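Korngate gripper kit: a term with it in our student robotics club

I help run the after-school robotics club at Stedstead, and our big project since February has been PC teardown: get an arm to reach into an old desktop tower and take parts out without wrecking anything. Great project, terrible for grippers. Cases are full of edges and cables and little nooks, and whatever you put on the end of the arm is going to cop a few knocks. So when our old one finally gave up we bought the Korngate, and I promised Shalini Kanaujia from the Stindon club I'd write down what we thought of it. Sorry it's long!

First up, fitting it. The instructions are 8 pages and the mounting part is fine, the cable part much less so. Renu Kandpal and Shivam Negi (both in the senior group) had it on the arm in 30 minutes and then spent the rest of the afternoon fussing over where the leads should go. My advice is to leave plenty of slack for the wrist and move it slowly through every pose you're planning to use before you tighten a single tie. 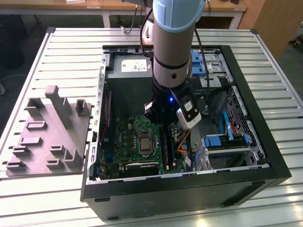
Fingers down over the board, blue light on, tower on its side.

The shape is the thing I like most. It's all flat black plates and linkages, so you can see how it goes together, and the kids can work out for themselves which bit pushes which. Everything's held with hex-socket screws too. Lina Matar had the fingers off and back on again at lunch, just because she wanted to know how the linkage worked, and I didn't find a single leftover screw on the bench afterwards (a first for us).
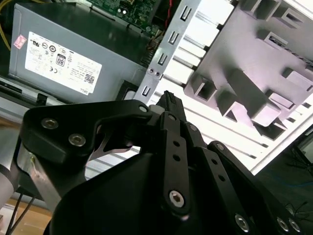

Grip on small parts is good once you've got the closing force sorted. Out of the packet ours was set far too strong for plastic bits, and I'd have loved a warning in the booklet. Turn it right down, then creep back up. We went through 2 sets of finger pads learning that one, and spares are slow to arrive, so order some with the kit.

Reach is where I have my grumbles. The body is wide behind the fingers, and a wide body is a pain in a crowded case. You line the tips up beautifully and then find the back end wants to be exactly where something else lives. The area beside the memory slots is our best test of this, with capacitors clustered on the strip of board next to them and a thick bundle of yellow, orange, red and black power wires curving down the side. Urmila Bajpai ended up writing all our approach moves for that spot from a steeper angle, and it's been much calmer since.
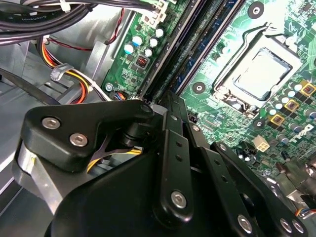

Software next, and I'm mostly happy. The club's been using the plain scripting tool that comes with it, and a keen beginner can get open, close and hold going in one session. The students were more patient with it than I was. My one real moan is the saved positions list, which sorts itself by name whether you like it or not, so we've had to start every label with a number. We also had a look at the Konstantinidis add-on that lets you drag moves along a timeline. It's lovely to use, but we couldn't justify paying extra when the free one does the job. On the bench we keep a gray fixture plate to the left of the tower, with its raised blocks and slotted holders, and having a set spot like that made the scripts so much shorter to write. If your club hasn't got one, make that your first print.

A word on noise: it's quiet enough to talk over, and in a room full of teenagers that's plenty. Cleaning is a soft brush around the joints and a wipe, though old computers are dusty beasts and we do it more often than the booklet tells you to.
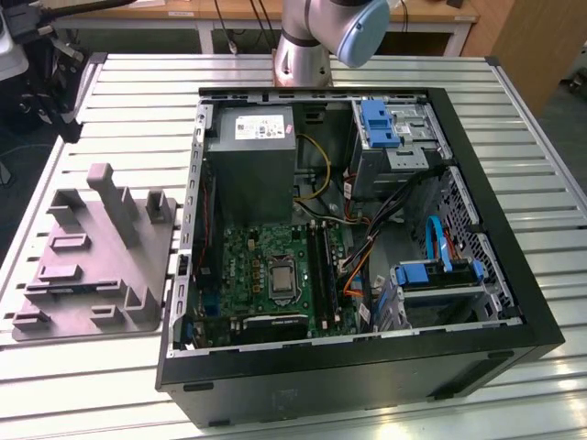

The tower on the slatted table, fixture plate to its left.

Would I buy it again? Yep, with the spare pads in the same order. The booklet says to check the screws every 3,000 cycles and I'd do it sooner, especially with learners driving. For a club that's only picking up foam blocks it's more gripper than you need. If you're poking around inside real machines like we are, I'd put it near the top of the list. Shalini, you're welcome to come over and have a go on ours before you spend your money. Bring a tower, we're always after more!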